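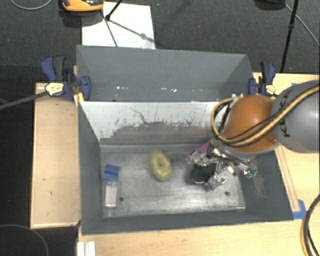 Re: [surdu-film] Deadlines for the autumn shorts program

Thanks for sending the draft. I have gone through it against last year's version and have a few answers, plus one thing I would like changed before it goes on the website.

> The Histusik people have confirmed both screens for the
> festival, but only until 10 at night. Last year we ran
> over on two evenings and they had to keep staff on.
> Can we either trim the shorts blocks to 100 minutes each
> or drop the Q&A after the late one? Also, do we still want
> to take work in progress? We had nine of those in and
> only showed one.

On the running time: I would go with 100 minutes and keep the Q&A. The filmmakers who travel in from Vusgate mostly come for that part, and the late block is where we put them. If the block starts at 7:30, it ends at 9:10, and that leaves time for 20 minutes of questions and clearing the room before the doors have to close. What hurt us last year was starting late. The trailer reel ran twice on the first evening, and on the second we waited for a subtitle file that had been sent to the wrong address.

On work in progress: I would stop taking it in the main call. The films are hard to judge next to finished ones, and the jury said so in their notes. We could hold a separate afternoon session for it, without prizes, in the small room. Grultuna did this in May with their documentary strand and got a decent turnout, around 20 people, most of them editors and students.

The change I want is in the section on premiere status. The draft says a film must not have been "shown publicly" before. That would rule out anything that had a school screening or a cast and crew night, and we accepted several of those last year. Please use the older wording, which only excludes films that have been broadcast or are free to watch online.

Two smaller points. The draft asks for subtitles in English but doesn't say whether they should be burned in. The projectionist wants a separate file – he had to squeeze the picture on one film to get the burned-in lines onto the screen. And the entry form still lists the old upper limit of 30 minutes in one place and 20 in another. It should be 20 in both.

I haven't touched the fee paragraph. If anyone wants to argue for charging students, please start a new thread for it so this one stays readable.

I can put the corrected text up once the Histusik hours are in writing. Does somebody have that email, or was it only agreed over the phone?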